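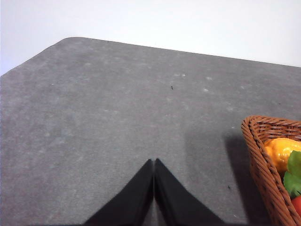

1/ Unpacking the groceries: where the machines stand

I keep a running log of chores and how close a two-finger arm gets to each one. Laundry was last month. This thread is produce: out of a basket, onto a table, and back again.

14 replies · 41 shares

2/ The basket matters more than the food. A woven rim with rounded corners leaves few clean straight edges for software to work from, and the weave has gaps a fingertip can catch in. Most published numbers use a plain bin. Ask which one you are looking at.

3/ Wrist cameras see the fingertips well and the rest poorly. With the fingers over open table, the basket can sit at the far right of the view with part of it missing. The arm has to remember what it saw earlier or move to look again. Both cost time.

6 replies · 19 shares

4/ Toy produce is standard for this work. It doesn't bruise, rot or change shape between runs. It is also glossy, and gloss throws highlights that move when the camera moves. A depth sensor can read a highlight as a hole. Real peppers do the same thing, so this part carries over fairly well.

5/ What does not carry over is stiffness. A plastic pepper forgives a hard squeeze. A ripe tomato does not. If a success rate comes from toy food, read it as a score for finding and reaching. It says very little about handling.

6/ My log for the Clundetti basket routine, run on toy items only: 658 attempts, 215 of them ending with the wrong item, no item, or the basket dragged along the table. That is about a third failed. The demo reel has none of those.

22 replies · 87 shares

7/ Dragging is the failure I'd fix first. A light basket moves when a finger pushes on the rim, and after that every stored position is off. Wandura gets around it by clamping the basket down. Fine for a shop floor. My kitchen counter has no clamp.

8/ Speed. The best run I have timed took 16 seconds per item. A person unloading groceries takes maybe two, while talking.

9/ Leafy shapes are their own category. A ruffled edge next to a round item confuses the outline, and the arm tends to close on both. Abella splits the job – nudge first, look again, then grip. It works more often and adds up to 8 seconds.

9 replies · 30 shares

10/ Shadows and marks on the table are mostly solved. Specks, scuffs, the dark patch beside a basket: older systems reached for those. Current ones rarely do under bright, even light. Under one warm lamp at night I would not bet on it.

11/ For a shop floor, with fixed bins, known stock and good light, I'd say yes today for firm goods, with a person nearby for the misses. Poltham runs a packing cell like that and it is boring to watch. I mean that as praise.

12/ For a home: no. It can find the pepper. It can't be left alone with the tomatoes and a loose basket.

13/ Dishes next, probably in October. Send me failure rates if your lab keeps them – raw counts, please, with the toy or real food column filled in.

31 replies · 112 shares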